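Porngate water pressure trial extended to October

9/5/19

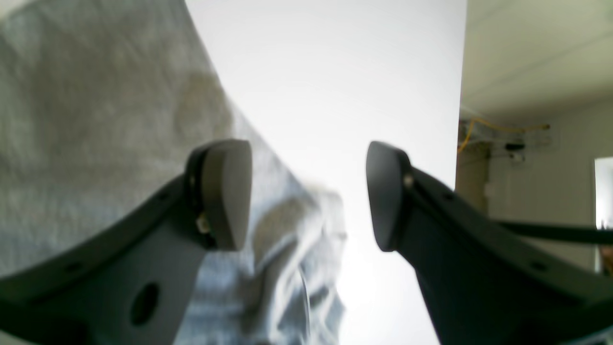
The night-time pressure reduction trial in Porngate will run until October, Brumelness Water has confirmed. Supply pressure is lowered by 6 metres of head between midnight and 5 am in order to cut leakage from older mains.

The trial covers 54 streets, fed by three inlet valves. Controllers supplied by Presomon adjust each valve according to flow readings taken downstream. Daytime pressure is unchanged.

Residents on the upper part of Khaemba Road may notice slower filling of cisterns overnight. Properties with a shared supply pipe can ask for a pressure check at no charge. Leakage figures will be published once the trial has closed.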